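Re: [Skirero] Worktop finish and back panels, small table
From: Lizelle Botha
Date: 2/23/21 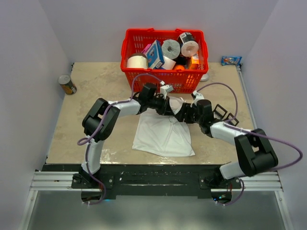
Lizelle, thanks for the measurements. I have gone through them against the cutting list and most of it agrees. Replies are in line below, with your text quoted.

> The width I get along the front edge is 1,704 mm. The list says 1,714.
> Which one do we order the spare top to?

Order to 1,704. The larger figure is the sheet as supplied by Juseck, before trimming. It was carried over into the list by mistake and I have now corrected it in the copy on the Skirotura page. Anyone who has printed the old copy should strike out that line. The depth was right in both versions.

> I am not convinced by the mottled finish. A plain top would be easier
> to keep looking the same from one end to the other.

I had the same doubt in June, when we chose it. My view now is that the beige marbled pattern is the better of the two on offer. The plain sample from Xaba showed every crumb and every ring from a cup, and after one week on my bench it had a visible dull patch where I had been rubbing at it. The mottled one hides light marks. The drawback is that it also hides dirt you would rather find, so wipe the whole surface in overlapping strips and do not rely on spotting what needs cleaning.

For wiping I use a damp cloth with a drop of washing-up liquid, then a second cloth with clean water, then a dry one. No scouring powder and no cream cleaner. Both leave a film in the low parts of the texture on my offcut, and it took 3 passes to shift.

> The side walls: do they need to be the same colour as the back? I have
> enough of the pale lavender for the back and one side only.

Please keep all three the same. With the top enclosed on three sides, a mismatch at a corner is the first thing you notice, and the colour is so close to white that a second batch will probably not match the first. If you are short, I have 2 part tins left here. Mix yours and mine together in one bucket before you start and paint the lot from that. Do not do the back from one tin and the sides from another.

> What do you put along the joint between the top and the walls?

Nothing permanent. I tried a bead of clear sealant on the test corner and it collected dust along its whole length within a few days. I have gone back to a plain butt joint, cleaned out with a soft brush. If liquids are going to be used on the top then sealant is the safer choice, but you would need to smooth it well and accept redoing it.

> Last one. Does the basket live on the table or get put away?

On the table, and I would keep it to a single basket. When there was a tray next to it, small items were put down in whichever was nearer and we ended up sorting twice. Empty it at the end of the day and wipe under it before it goes back. The underside picks up grit, and dragging it will scratch the finish more quickly than anything you put inside it. Lift it.

Two items still open at my end:

Floor. The grey gloss shows footprints and reflects whatever lighting is above it. I have asked Xaba for a price on a matt coating and will post it to the list when it arrives. Until then a dry microfibre mop is enough.

Spare top. I need to know whether you want the edges finished by Juseck or left raw. Raw is cheaper, but you will have to seal them yourself before it is fitted. My preference is finished edges on the front and raw on the other sides, where the walls cover them.

If you can confirm the edges and the paint quantity, I will place the order.

Lizelle B.

> Regards,
> Lizelle Ngubane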